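Hotmont Springs Bathhouse - progress report to the Ndlovu Fund, second period

Dear Santosh,

Thank you again for your patience with us over the spring, and for the kind note you sent after your visit. I am glad to say that the warm pool reopened in June, and the regulars were in it by seven on the first Sunday morning!

The larger part of this period's money went on relining the pool and replacing the old pipe that brings the spring water down the hill. Zestari did the pipe work and we were very happy with them, although the last stretch under the footpath took longer than any of us had hoped. We laid 400 feet in all. The water now reaches the pool noticeably warmer than it did, and we have been able to turn the backup heater off on most days.

The quiet hours for people with arthritis and bad backs have gone better than I dared to expect. We have 67 people signed up, 26 of them new to the springs, and Busisiwe Shabalala has added a second gentle exercise class in the evening - she tells me she could fill a third.
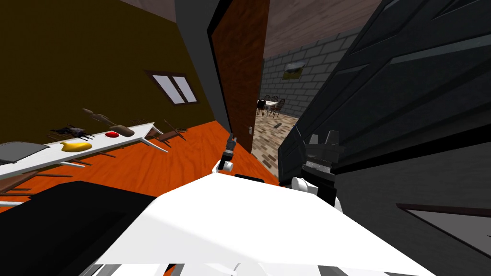

I should mention that the steam room is behind schedule. The tiles from Findwood came in the wrong size and had to go back, so we now expect to open it in the fall. We have set aside $2000 from the repairs line to cover the extra labor, and I hope that is agreeable to you. The mineral test results and the receipts will follow with the next payment request, along with Busisiwe's notes on the classes.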